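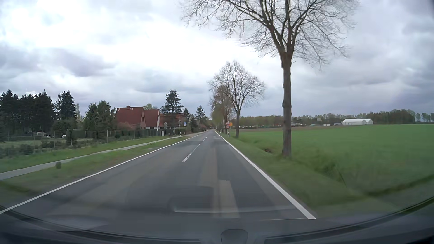 A reader in Endcombe wrote to us that she no longer knows what a village shop is for. She can buy flour there, and stamps, and a birthday card if she isn't particular, but she said she could buy all of them cheaper in the town, and still she goes to the shop four times in a week. Her letter was short and she didn't ask for an answer. I have been thinking about it since the spring.

I came to this country as an adult and my first home was above a shop of this kind, in Kokeddale. It is closed now. In those days I spoke the language from books, and the shop was the place where I learned to speak it from people. I learned that "I'll leave it, then" means no, and that "are you all right there?" is not a question about health. The woman at the till corrected my numbers without making me ashamed. For this I paid, if we calculate it, a few pence more on every tin of tomatoes.

Kokeddale had 2985 inhabitants when the shop closed its door, in December, one week before Christmas. This is not a small place. It has a school, a surgery open on two mornings, and a hall with a good floor for dancing. When I went back this summer, many people told me that they missed the shop, and then, a little later in the same conversation, that they had not used it very much. They said this with open faces. One man told me he had bought only his newspaper there for 20 years, and he considered himself a loyal customer. I think he was one.

The difficulty is simple to explain. A small shop buys little, so it buys at a bad price. It must keep the lights and the refrigerators running for the customer who wants a pint of milk at ten minutes to six. The shelves need to look full, because people don't like to take the last packet of anything -- I don't like it myself -- and so a part of the stock is there only to keep the other part company. Some of it goes past its date and must be thrown away, or eaten by the family upstairs. We ate a great deal of yoghurt in that house.

In Endcombe they have tried another way. The shop there belongs to its customers, who bought shares at a price most households could manage. It was opened with 1000 members, more than the organisers had hoped for, and many of them live outside the village, in farms and in the rows of houses along the old railway. The members decide together what is sold. I attended one of their meetings, which lasted the whole evening and was mainly about bread. One side wanted the sliced loaf, the other side wanted the loaf from the bakery, and it was finally agreed to have both and to order fewer scones.

They also have Thaweesak, a small kitchen in the back room with its own hatch to the yard. It cooks noodles and a green curry on Friday evenings, and there is a queue along the wall from half past five. I was told that this hatch pays for the electricity of the shop. The curry is hot, but they will make it mild if you ask, and they don't look at you differently afterwards. I took mine home in a box, on the bus, and the other passengers were very patient with the smell.

I don't want to write that every village can do the same. Endcombe has several retired people who understand accounts, and a landlord who has not raised the rent. In Kokeddale the building was sold and it is now a house with a nice blue door. The bell from the old shop is still fixed inside, above the frame, and the new owners let me open and close the door 2 times to hear it.

The reader in Endcombe is a member, I found out. Her share certificate is in a drawer with the candles, and she voted for the sliced loaf.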